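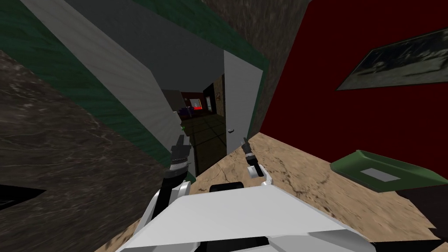 Section 5: Getting your Turex tank heater settled in

Right, you've got the box open and the filter is running from section 4, so now we can do the heater. I've fitted more of these than I care to remember at the Pondness shop, and the printed leaflet is tiny, so I wrote my own version. It covers the small Turex and the long one (same dial, same clip, the long one just takes up more of the back glass).

Before you start

Switch off everything at the wall, lights and pump included. Have a towel and a stick-on thermometer handy. If your tank holds less than 18 litres, stop and go back to section 2, where I talk about the Stemo heat mat instead.

Fitting it

1. Wipe the inside of the back glass where the suckers will go. Plain water only, no soap!

2. Push both suckers onto the bracket until they click. The second one is stiff - I warm mine in my hand for a minute first.

3. Press the bracket on low down, near the filter outlet. I like it at a slant, with the dial end higher, but straight up is fine too.

4. Slide the heater in and check that the glass tube isn't touching gravel, wood or plants.

5. Fill to at least 5 cm above the waterline mark.

6. Leave it switched off for half an hour. I put the kettle on and sort out the plants while I wait.

7. Plug it in with a drip loop in the cable (let it hang below the socket before it comes back up).

Caution: never lift the heater out while it's on. Switch off, wait half an hour, then take it out. The tube can crack, and I've got the drawer of broken ones to prove it.

Setting the dial

The numbers are in Celsius on newer ones. Older Howlader stock came with Fahrenheit dials, and on those the top setting is 81, so don't panic if yours looks alarming. Turn it to the lowest mark, wait an hour, then go up a little at a time until your thermometer reads what your fish like. Mine took two evenings to stop drifting, and I did a fair bit of fiddling I could have left alone.

Note: the little orange light only comes on while it's heating. If it's off and the water is at the right temperature, all is well.

Water changes

Switch the heater off before you drain anything, and put a sticky note on the tap if you're forgetful like me. Section 6 has the rest of the weekly jobs.

Last changed 10/19/20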